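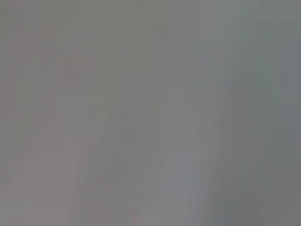 Soft gray, with a little pink on the left side and a cooler blue-gray on the right.

Clallo Room, Gray Tones
Posted 5/7/20

Welcome to the gallery page of the small room we are furnishing in Rornstead. The room is narrow, and for a long time it was only a place to put boxes. In spring we started to clear it, and now we are choosing the colors -- this takes more time than I expected.

I like gray very much, but it must be a gray with some life in it. In the picture I like best the pale curve which comes down through the middle and becomes wider near the bottom. It has fine light streaks in it. For the walls I am thinking about something similar, with a warmer tone close to the door.

The paint cards are from Kimer, and the shelf will be ordered at Tapsell. It is 92 cm wide, so it fits between the window and the corner with 2 cm free on each side. The delivery can take up to 4 weeks.

More pictures will be added in July, when the shelf is standing. If you have used a warm gray in a room with little sun, please write to me how it looks in the evening.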